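Hurkero Table Cover - Set-up Guide

Section 2. Laying the white sheet on a wooden board

This section explains how to put the white cover sheet on a table that has a wooden board as its base. If your table is metal or glass, please go to Section 4, the method is different. If you bought the board and the sheet together from Forkwood, the board has already been sanded and you can skip steps 1 and 2.

What should be in the package

White cover sheet, rolled, with paper between the layers
Two rolls of thin double-sided tape
Felt spreader
Corner template
Small bottle of Sfeir surface cleaner
This guide

You also need a soft cloth, a pencil, a sharp knife, a metal ruler and a bucket. The bucket should hold at least 1000 ml. A second person is a big help for step 7, but it is possible to do everything alone if you are patient.

Unroll the sheet the evening before and leave it with the white side down on a clean floor. Put some books on the corners. A sheet that comes directly from the roll wants to close itself again, and it will pull on the tape. In November, or in any cold month, let it lie in the same room where the table will be. The sheet becomes a little bit longer when it is warm, and it should do this before you cut it.
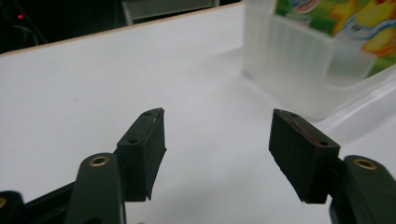 PREPARING THE BOARD

1. Check the board with your hand. Move your palm slowly over the whole surface, in both directions. Where you feel a rough place, mark it with the pencil, very light. Do not use a felt pen. The color can come through the white sheet after some weeks.

2. Sand the marked places with fine paper. Sand always in the direction of the grain. Stop when you cannot feel the place anymore, and do not try to make it better than the rest of the board.

3. Remove the dust. First with a vacuum cleaner, then with the soft cloth. The cloth may be a little moist but it should not drip.

4. Wait until the board is fully dry. This takes longer than it looks like, and the tape does not hold on moist wood.

Note: Old boards with oil or wax on them need an extra treatment. Mix 100 ml of the Sfeir cleaner with water to get nearly 1000 ml in the bucket. Wash the board two times with this mixture and one time with clean water. Make sure to wash the underside of the front edge also, where hands touch it often.

CAUTION: Do not use furniture polish on the board before or after. It gets under the tape from the side, and then the complete edge can open.

MARKING AND TAPING

5. Put the corner template on each corner of the board and draw along the inner side. Connect the four marks with the ruler. The line should be 2 mm from the edge strip, if your board has one. If your board has no edge strip, the line is exactly on the edge and you cut there at the end.

6. Put the tape along the inside of the line. Start in the middle of one long side and work to the corners. Press it down with your thumb. Leave the protection paper on the tape for the moment. At the corners, the two pieces of tape should meet but they should not lie one over the other, otherwise you will see a small hill in the white sheet.

For boards longer than 100 cm, put one more line of tape across the middle, from front to back. Shorter boards do not need it.

7. Turn the sheet and put it on the board with the white side up. Let it hang over a little on all sides. Now take off the protection paper on one short side only, fold the sheet back to its place and press. When this side holds, go to the next one. If you have a helper, the helper keeps the free end up in the air the whole time, so that it does not touch the tape too early.

8. Use the felt spreader. Begin in the middle and push to the outside with medium force. Air that stays inside will come to the side slowly. If it does not come, lift the nearest side again and repeat. You can lift it during the first hour without damage.

9. Cut the rest. Hold the metal ruler on the line and cut in one long movement. Change the blade before every new side. We know this sounds like too much, but a used blade makes small teeth in the edge and afterwards the dirt stays there.

CAUTION: Cut away from your body, and keep the hand with the ruler behind the blade.
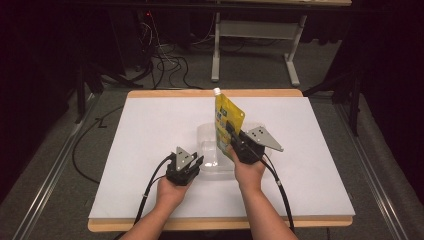 One user from the Bredamgate area wrote to us that step 8 did not go well for her the first time, and that the guide should be more clear about the force. She had pushed the spreader very hard from the beginning, and got a long fold from the middle to the corner. What helped in the end, she said, was to warm the sheet a little with her flat hands and to go over it again with only the weight of the spreader. She also asked if the fold would come back. We tested this with a sheet from the same roll. The fold did not come back, but on our sheet a thin line stayed that you can see when light comes from the side. Since then we write "medium force" in this guide and no longer "firmly".

Thank you for this letter. Other remarks are welcome also, the address is on the last page.

AFTER THE LAYING

10. Leave the table alone for seven hours. During this time no heavy objects should stand on it, and the room should not become very hot or very cold. Light things such as paper or an empty cup are no problem.

11. Check the edges. Move one finger along every side. If the sheet comes up somewhere, press it with the felt side of the spreader and put a book on this place until the next morning.

12. Clean the surface one time with water and a few drops of the Sfeir cleaner. There is a thin film on every new sheet from the production. It is harmless, but tape, labels and suction feet do not hold well on it.

Note: The white color is not shiny. If you see shiny spots after cleaning, there was too much cleaner in the water. Wipe again with clean water.

DAILY USE

Small bags, boxes and tools can be moved over the sheet freely. Things with a sharp underside should be lifted and not pushed. For cutting, always use a cutting mat. The sheet is made for working on it, but a knife goes through.

Rubber feet from devices can leave gray marks when they stand for weeks in the same place. Move the device from time to time, or put a piece of felt under it. Fresh marks go away with warm water. For old marks, use an ordinary white eraser - this works better than any liquid that we tried.

Pencil and chalk can be wiped away. Ink from a ballpoint pen should be removed on the same day. Turmeric, beet juice and strong tea will leave a stain if they dry, so please wipe them immediately. Do not use bleach for it, because the place will turn yellow later.

Cables and clamps: You can use table clamps at the side of the board. Put a thin piece of wood or cardboard between the clamp and the sheet. Tighten the clamp until it does not move and then stop. If a cable goes over the front edge, fix it with a loop under the board. A cable that rubs on the same place every day will open the edge of the sheet.

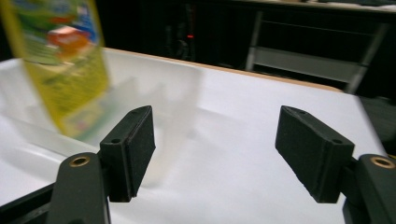 REMOVING OR CHANGING THE SHEET

1. Take everything from the table and open the room door or a window.

2. Warm one corner with a hair dryer on the low step. Keep the dryer moving.

3. Lift the corner with your fingernail or with a plastic card. Do not use a screwdriver, it makes holes in the wood.

4. Pull the sheet slowly and flat back over itself. When you feel that it stops, warm the place again.

5. Rub off the rest of the tape with your thumb. What stays can be washed with the strong mixture from the note after step 4 in PREPARING THE BOARD.

6. Let the board dry before you put a new sheet.

A removed sheet cannot be laid a second time on a full table, but the good parts of it can be cut for shelves or drawers. Forkwood also sells the tape without the sheet. Ask for the thin type, the thick one is for metal tables and makes the border visible.

Continue with Section 3, Corners and round edges.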